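Section 4 — Finger check and side-by-side trial

Do this after the Litari controller is up and both arms are homed. Skip 4.1 if fingers were changed today.

4.1 Look at the pads first

1. Jog wrist over clear tabletop. Open fingers wide.
2. Pull up the wrist camera view. You want both pads in it, tips included.
3. Compare left and right. Scuffing on one pad only is common — log it, keep going. Torn edge, swap the pair.
4. Bring the gray part in at the top of the view. Stop when the tip reaches its lower edge.
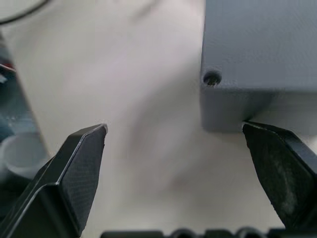 Fig. 4-1. Wrist view, fingers open. Right pad shows wear, left still has its texture.

NOTE: never swap one finger. Pairs only, or the grip force numbers mean nothing.

CAUTION: keep hands out of the gap while the controller is enabled. Fingers close on reconect.

4.2 Two-arm trial, box and plug

Set speed to 50 percent. Run the Carrilho fingers first, then Sostlow, same pads position, same box. 13 tries each.

1. Box flat on the table, between the arms.
2. Left arm: fingers closed to a point, aimed at the box.
3. Right arm: grip the cable plug by its body, not by the cable.
4. Bring plug to the right side of the box. Slow.
5. Press. If the box slides, stop, that's a fail — write it down as one.
6. Open right fingers, back off straight.
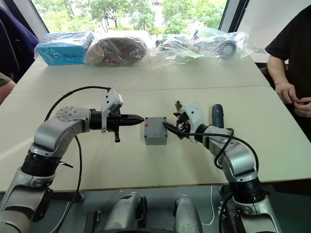
Afia Ackah
Gripper Test Lead, Arkalura

Check the cable loops on the outside of both arms before every run. Need slack at full reach. Tight loop pulls the wrist off line and you will blame the fingers for it.

Error 3112 = gripper lost its link. Reseat connector at the wrist, wait for the light, re-home that arm only. If it comes back 2 times in one set, throw the set out and start agian.

Results go on the sheet by finger type, not by operator. Questions to Olga Antunes.

Next: Section 5, Camera offset

2 comments 13 shares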